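Borine Anti-Static Bench Mat, Large

We first stocked the Borine mat in August, and it has become the one we reach for whenever somebody writes in asking what to put under their repair work. It's soft enough that a dropped screw stays close to where it landed, it lies flat straight out of the tube (well, give it an evening if your room is chilly!), and it wipes clean with plain soapy water.

Size: 30 x 16 inches
Ground cord: 15 feet, with snap
Warranty: 2 years
Colors: gray, blue

The Mandetti wrist strap clips right onto the corner snap and is sold separately. If you already own the older Correa strap, that fits too, though it's a snug push the first time.

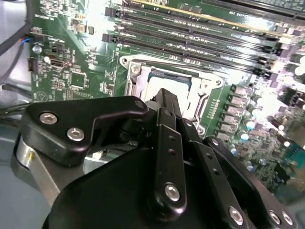 Memory slots and CPU socket on a green motherboard.

Ships rolled. Please don't iron it, however tempting.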